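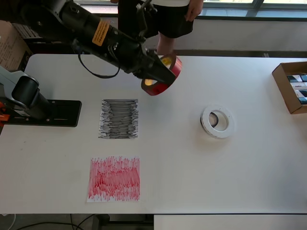

Tape table, Hiltusar unit: red roll, white roll and marked sheets.

TABLE AND TAPE STORAGE CHECK
Premises: Hiltusar, ground floor
Checklist supplied by: Baloyi
Date of check: 4th April
Previous check: November
Results are entered as Pass, Comment or Action.

Section 1. Table

1.1 Top level and stable when leaned on at each corner. Pass.

1.2 Top surface free of splits, lifting and sharp edges. Pass.
Comment: White tops show adhesive residue late. Run a palm over the surface as well as looking at it.

1.3 Working height. Pass.
Comment: Measured at 75 cm at both ends. No change from November.

1.4 Edges wiped and free of tape ends. Comment.
A short end had been stuck to the underside near the front. Removed during the check. Tape ends go in the bin — not under the table, where they collect dust and catch on clothing.

1.5 Items attached to the top secure, with no movement by hand. Pass.

Section 2. Marked sheets

2.1 Sheets flat, with no curled corners. Pass.

2.2 Colouring dry and not transferring to rolls. Comment.
The dense black and grey sheet is the one to watch. Marker laid on this thickly takes longer to dry than it appears to. Press a piece of white paper against it before first use and replace the sheet if it leaves a mark. The red sheet left nothing on the test paper.

2.3 Sheets not fixed down with the tape under storage. Pass.

2.4 Spare sheets available. Action.
None found in the drawer. Make up a set of 5 before the next check and keep them flat in a folder.

Section 3. Rolls in use

3.1 Cores round and undamaged. Pass.
Comment: A crushed core makes the tape feed unevenly and the roll should be withdrawn even if the tape itself is good.

3.2 Side faces clean. Comment.
Double-sided and foam tapes pick up dust from the side as well as from the exposed end. Lay them only on a wiped surface.

3.3 Free end of each roll folded over or held down. Action.
Not done consistently. Fold back 5 mm so that the end can be found without a blade.

3.4 Small rolls kept separate from large ones. Comment.
Small electrical rolls get put inside the cores of wide ones to save space. Permitted during work, not permitted for storage. They are missed at stocktaking, which is how the November figures went wrong.

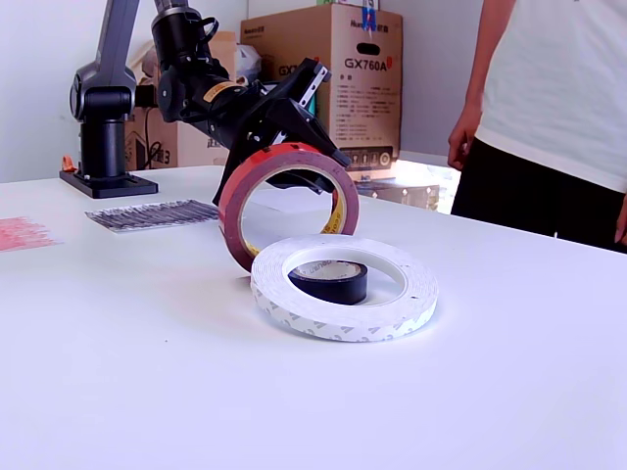

How long can an opened roll of double-sided tape be left out on the table?
Until the end of the working day, after which it goes into a closed bag and back on the shelf.

3.5 Opened rolls dated on the core. Comment.
Dates are being written, but in pencil on some rolls and difficult to read. Use pen. Withdraw any opened foam tape after 12 months.

3.6 Electrical tape kept for electrical work only. Pass.
Comment: Not to be used for closing cartons or marking floors. Packing tape is held for the first and floor tape from Tradon for the second.

Section 4. Boxes and cartons

4.1 Open cartons stood on a flat surface with their full base supported. Comment.
Cartons placed near the end of the table are easily caught by anyone walking past. Keep the base well in from the edge, or move the carton to the shelf.

4.2 Contents of open cartons upright, labels readable. Pass.

4.3 Stacks stable, heaviest box lowest. Comment.
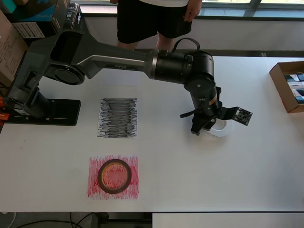 Mixed sizes are acceptable provided that no box overhangs the one beneath it. Labels should face outwards. Turn any that do not at the next restock.

4.4 Flattened cardboard removed daily. Pass.

4.5 Stock record agrees with shelf. Pass.
Comment: Record shows 2,760 metres of tape, all types, and the shelf agrees. Part rolls were measured by weight.

Section 5. Floor and surroundings

5.1 Walkway along the table unobstructed. Pass.

5.2 Cables below the table kept out of the foot space. Action.
Gather any slack and tie it up to the table frame. Use reusable ties. Tape is not acceptable here — it leaves residue and lets go in warm weather. 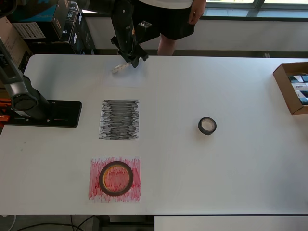

Check again after any move of the table, as ties slip towards the legs and the slack returns to the floor.

5.3 Daylight and glare. Comment.
Strong sun softens adhesive. Rolls not in use should be stored away from the window.

5.4 Blades and scissors returned to holder. Pass.

Outstanding actions
2.4 Spare sheets.
3.3 Roll ends folded.
5.2 Cable slack tied up.

Copy to the Stundton office. Original to remain in the folder at Hiltusar.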